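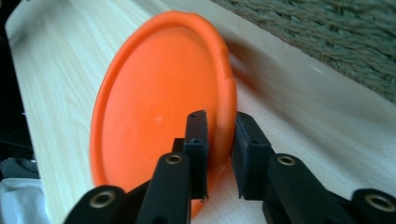
4 min read

Hikonbridge Preserving Circle
Minutes of the autumn general meeting
Friday, October 26, 2018, Tadden Hall, upstairs room

The meeting opened at 7:05 p.m. with every chair taken and a few people on the window ledge, the best turnout we have had since the circle started! Apologies were received from four members, two of whom sent pickles.

Minutes of the April meeting

Read and approved with one correction. The quince paste was made by the Stekmont group and was wrongly credited to the Hikonbridge one. The Stekmont group was very gracious about it.

Matters arising

The leaking tap in the hall kitchen has been fixed. The second burner on the left still has to be lit by hand. Members using it should keep long matches in their kit until the hall replaces the igniter.

The recipe binder is back from being copied. Pages for green tomato relish and plum butter were missing and have been retyped. Anyone with the old green tomato page is asked to check the vinegar, as the early version gave it in cups without saying what strength. It should read 5 percent.

Harvest report

What a season. The circle put up 1068 jars between the first strawberries and last weekend, easily our biggest year. Tomatoes made up the largest share, followed by apple butter and dill pickles. The Stępień orchard let us pick windfalls again and we came home with about 300 pounds of apples in one afternoon, with a line of cars down the lane and everybody sticky to the elbows. A thank-you card was passed around and signed.

The pears were a disappointment. They ripened all at once during the week the hall was closed for floor work, and most went to members' own kitchens. It was suggested that next year we agree ahead of time on a backup kitchen. Two members offered theirs and both offers were accepted with applause.

One batch of beets did not seal. The jars were moved to the refrigerator that same evening and shared out to be eaten right away. There was a good discussion about headspace, and about wiping rims, and about whether anybody truly wipes them twice. (Please wipe them twice.)

Supplies

The lid question took up a good part of the evening. We now own three kinds: two-piece metal lids for canning, one-piece metal lids that came with donated jars, and plastic screw-on lids for storage. They have all been living in one tub and new members have found it confusing, quite reasonably.

Agreed:
Plastic lids are for dry goods, refrigerator jars and the freezer shelf only. They do not go in the canner.
Flat metal lids are used once for canning. Bands may be reused if they are free of rust and not bent.
One-piece metal lids from donated jars go in the crafts box.
Each kind gets its own labeled tub before the next work night.

A member asked whether the orange plastic lids could be kept for the dried mint and chamomile, as they are easy to spot on a high shelf. Everyone liked this. Dried herbs will go under orange from now on, and other colors may be used for beans, rice and so on as people please.

We have enough wide-mouth jars for the winter but are short on half-pints. The meeting voted to spend up to $200 on half-pints and fresh flat lids, with the order going in before Thanksgiving. Passed with none against.

The large canner needs a new gasket. The old one is stiff and has a nick in it. The canner is not to be used under pressure until the new gasket is fitted and the gauge has been tested. Water bath work can go on as normal in the two enamel pots.

Beginners' evening

The beginners' evening was full, with 12 newcomers, and it was a joy. They made refrigerator pickles and each took a jar home. Several are here tonight, welcome! Comments on the feedback sheets asked for more time at the stove and less time on the history of the mason jar. Point taken. The next one will cover apple jelly, with a short demonstration of the cold plate test, and people will work in pairs.

It was noted that the handout still says to turn jars upside down after filling. This line is to be removed. Jars stay upright and are left alone overnight.

Winter swap

The swap will be held downstairs with the long tables end to end. One jar in, one jar out, as usual. Every jar must carry the contents, the month it was made and any nuts or dairy. Low-acid foods canned at home will not be accepted for the swap, the same as last year. Fermented things are very welcome and will have their own table near the door, with a tray underneath.

Someone proposed a tasting contest for hot sauce. There was so much cheering that it was not put to a vote. Milk will be provided.

Any other business

A blue ladle, a funnel and one left oven mitt are in the lost property drawer.
The dehydrator is out on loan to the Stekmont group and may be booked again once it comes back.
Members are asked to bring clean newspaper for wrapping jars.

The meeting closed at 8:40 p.m. and was followed by crackers, three cheeses and a pepper jelly that will be going in the binder.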